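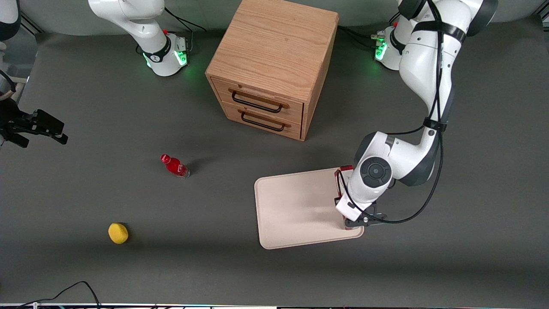
According to Gunnel Sjöberg, the trick to enjoying a robot demo is to pick one arm and stick with it, or you'll spend the whole time turning your head back and forth like you're at a tennis match. I wish I'd heard that before I got to the open day at Lisetti on 4th August, because I tried to follow both arms at once and missed plenty!

If you didn't make it out to Jilov, the setup was pretty simple. Two white arms, one gray table, and a handful of everyday stuff to pick up – a red bottle, a tray, a little wooden cabinet with two drawers. I'd pictured sparks and car doors, I guess. It was more like watching somebody tidy a kitchen very, very carefully (and I say that as a person who does not tidy carefully at all).

The doors opened at ten and they let us in by group. I was in group 34, so I had time for a coffee and a long chat in the hallway with a couple who had driven over from Tveit. By the end of the day 514 people had signed the guest book, and I'd say half of them were kids asking if the robots could make pancakes. The answer was "not yet," which got a big groan.

My favorite part was the screen showing what a gripper camera sees. It's a strange angle, with the two black fingers poking up from the bottom and the table stretching out ahead. I stood there way too long and a boy behind me asked, politely, if I was done.

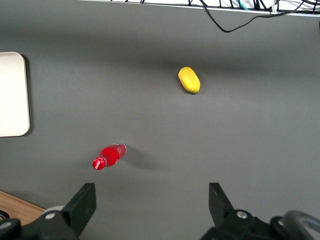
Between the fingers: the view from the gripper camera, with the red bottle on its side.

After that there was a talk on the Arar project, the one this table work belongs to. I didn't follow all of it, but the speaker was good and took every question, even mine about whether the arms get tired. (They don't. The people running them do, and they swap out every 66 minutes.) Somebody asked when we'd have one at home and she just laughed and said she'd like one too.

Lisetti plans to hold a second open day next summer, and sign-up will be at the front desk in Jilov. Parking is tight, so take the bus if you can – and bring a snack, the coffee cart ran out of rolls before noon.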